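Wednesday, evening

Rain the whole day, and the bus from Gindunstead was late again, so I arrived with wet shoes and drank my tea standing. I want to write down this day properly, for I have promised myself to keep the diary in English until the end of July.

In the morning Fadwa Fahmy gave me the folder with our cell rules and asked me to read it as a stranger would. I have worked with these rules since the winter and I thought I knew them. I did not. Rule 5 says "the operator shall make sure the area is safe before start". What is the area? The bin, the table, the floor behind? I wrote a question mark in the margin, and after one hour there were so many question marks that I took a second pencil colour.

Fadwa says that a good rule is one which two tired people will understand in the same way. I like this very much. She learned it at Cullham, where she wrote procedures for the packing lines, and where each new rule had to be tried by somebody from another department before it was signed. I proposed that we do the same here. She said yes, and that the somebody from another department could be found by me. So now I have one task more.

After lunch we took the folder to the cell and read it aloud beside the arm, line by line. It is a different thing to read "keep cables clear of the gripper" when the cables are hanging there in a big loop in front of your eyes. Clear by how much? In which position of the arm? We agreed that the rule must name the position where the check is made, and that the check is done with the arm stopped. 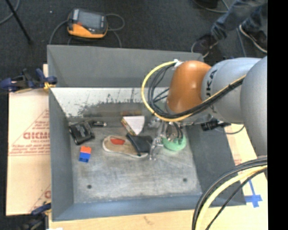
Who may put a hand into the bin, and when? Only the person who holds the key, and only after the arm has been stopped and the key taken out.

I wrote this in my notebook exactly so, and Fadwa wants it as the first line of the new page. The old text had the same meaning but it needed eleven lines, and the key came only in the ninth.

We had one disagreement. The supplier of our bin software, Mukance, sends a checklist with 247 points, and Mathew from the office would like us to adopt it complete, so that we can tell the customers we follow it. I think that a list of this length will be signed without reading. I have seen this in my former work, with the forklift lists, where people made all the ticks in one movement of the pen. Fadwa was between us. She proposed that we keep the long list for the yearly inspection and make one page for each day. Mathew was not happy but he did not say no, and he took the last biscuit.

Then a small thing, which I note so that I don't forget it. The clamps are not mentioned in the folder at all. Parts are mentioned, tools are mentioned, even the broom is mentioned, but for clamps there is no word about who checks them and how often. I have put them under "before each start", together with the cables.

At home I typed the new page and it came to 3000 characters, too long for one side in a letter size which one can read from the door. Tomorrow I must cut. The word "appropriate" can go everywhere, I found it six times and it never told me anything.

I also looked up the difference between "shall" and "should", which I had always mixed. In our folder they are mixed too, so at least I was in company. My page will use "must" and nothing else.

Room 808 is booked for the reading on Friday, and I still have to find my person from another department. Perhaps the lady from dispatch, she reads slowly and asks many things.

Shoes are on the radiator. To bed.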